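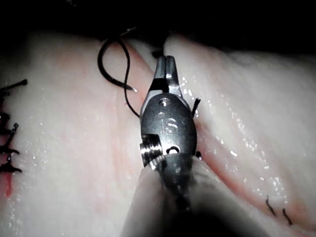
Why does a suture fray or snap a short way behind the needle when the rest of the strand looks sound?

The strand has usually been gripped in the jaws at that point, or the needle has been pulled round by its swage so that the thread takes a sharp bend. Grip the needle on its body, a third to half of the way from the swage to the tip, and handle the thread only at the end that will be cut off.

Ticket 904
Subject: Thread breaking on second throw, edges tearing in deep-groove closure
Location: Grewal Room, skills benches
Category: Consumables / suturing practice
Priority: Normal
Raised by: Glenys Gilchrist
Assigned to: Yogesh Awasthi
Related: 902 (needle counts at end of session)
Status: Closed

Reported problem

Two separate faults, reported together as they showed up in the same session.

1. Black braided suture (Westetti, box stock) breaks on the second throw of the knot. Break is close to the needle end. The remaining length is furry to the touch for a short distance either side of the break.
2. Skellum pads tear at the entry point when the two sides of the groove are drawn together. The tear runs towards the groove, so the stitch pulls out and leaves thread in the depth.

Trainees had been working on interrupted stitches, deep layer first. Glenys notes that the first stitch in each pad generally held and that trouble began with the ones after it.

09:10 – YA
Can you tell me whether the pads and the thread came from the same delivery, and whether the pads were opened the same morning? Also whether anybody had been re-using part-used strands from the previous session.

09:35 – GG
Thread is from the Pimport delivery that arrived in November. Pads are older stock from the lower shelf. Opened the evening before and left on the trays with the film off. Part-used strands were in the dish and yes, some of those were used. I didn't see a note against it.

09:50 – YA
There is a note, but it is on the inside of the cupboard door, so fair point. Please keep the broken pieces if you still have them. Don't put them in the sharps bin with the needles yet.

11:20 – YA
Collected the pieces from Glenys. Findings on the thread:

- Breaks are all in flattened sections. Under the bench magnifier the braid has spread and individual filaments have parted.
- Flattened sections match the width of the jaws.
- Unused strands from the same box show no flattening. Knotted by hand and pulled, they held until the knot locked and stayed locked.

Conclusion so far: the box is fine. The strand is being clamped in the jaws to pull it through, then clamped again in the same place to form the throw. Braided thread will take a certain amount of this and then it gives way, usually when the second throw is tightened.

11:30 – YA
Findings on the pads:

- Pads left uncovered overnight are stiffer on the top surface than new ones. The surface layer cracks where a new one stretches.
- Entry points are very close to the groove. With a bite that shallow there is little material to take the load.
- Several tears are slots with a clean outer end, consistent with the needle being pushed straight instead of following its own curve.

I think the pad fault has two causes and either would probably be enough.

12:05 – GG
On the bite size: the trainees were told to keep it small to get a neat line. I can change that. What distance do you want?

12:15 – YA
Go in at the same distance from the edge as the depth you want to catch, and come out at the same distance on the other side. For these pads that means noticeably further out than they are doing now. The neatness comes from both sides matching.

12:20 – GG
And the needle?

12:25 – YA
Enter with the point square to the surface, then turn the wrist and let the curve do the travelling. If it stops moving, back it out and re-enter. Don't lever it sideways in the groove. That opens the hole, and it bends the needle as well, after which every following pass is worse. A bent needle is to be swapped, not straightened.

Test 1 – 13:40
New pad, film removed at the bench. New strand. Old technique (thread clamped in jaws, small bite).
Result: Pad held. Thread broke on the second throw at the third stitch.

Test 2 – 13:55
Pad left open overnight. New strand. Corrected technique.
Result: Thread sound throughout. One entry point split at the surface, stitch still held. Not good enough for assessment use.

Test 3 – 14:10
New pad, new strand, corrected technique.
Result: No breaks, no tears. Groove closed along its length with the deep stitches in first.

Test 4 – 14:30
As test 3 but using a part-used strand out of the dish.
Result: Broke on the first throw. Flattened section already present before starting.

14:45 – YA
That separates the two faults well enough for me. Thread: handling and re-use. Pads: drying out, with shallow bites making it show sooner.

Loose tails – added by GG, 15:05
Something I should have put on the original report. We are finding short ends of thread left down in the groove after a failed stitch, and people then stitch over the top of them. It makes the next knot sit badly. Is that a separate ticket?

15:15 – YA
Leave it on this one. When a stitch fails, remove both ends before placing another. Lift the visible end, cut on one side of the knot close to the surface, and draw it out from the other side so that the outer length isn't dragged back through. If the end is too short to lift, open the groove gently and pick it out from above. Trim tails on good stitches to an even length, long enough to grasp later. Cut flush, a braided knot can work loose, and you have nothing to hold when you want it out.

Actions

Pads to stay in film until the session starts. Opened pads go in the lidded tub, and are for warm-up only the following day.
Part-used strands discarded at the end of each session. Dish removed from the bench.
Needle stays attached to its strand until the needle is accounted for, as per ticket 902. Loose needles go on the magnetic mat, point away from the user.
Cupboard door note copied to the front of the tray rack.
Reorder from Pimport: Westetti black braided, 400 strands, same size. Skellum pads, 2 cartons. Old pads from the lower shelf to be used up for knot practice.

16:20 – GG
Afternoon group worked to the new instructions on fresh pads. No thread breaks reported. One torn entry point, and that was a needle levered sideways, which the trainee spotted without being told. Dish is gone. Somebody has already asked where it went.

16:35 – YA
Closing. Reopen under 904 if the breaks return with new strands, and keep the pieces if they do. The delivery query on the Skellum cartons is with Pimport and will be logged separately.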